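A fiducial marker is a printed pattern of known size, usually a black-and-white square, used as a reference point for measurement. The Flikis pattern set has 159 designs. Markers may be fixed to flat cards or to the faces of solid objects.

Square markers on white objects

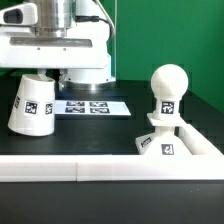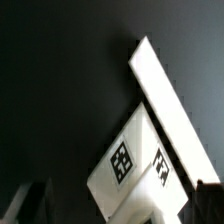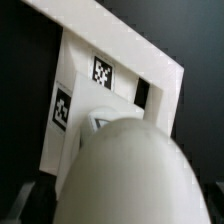

Matte printing is preferred, as glare can hide cells. The Wivaver guide, revised in September, lists 22 print sizes.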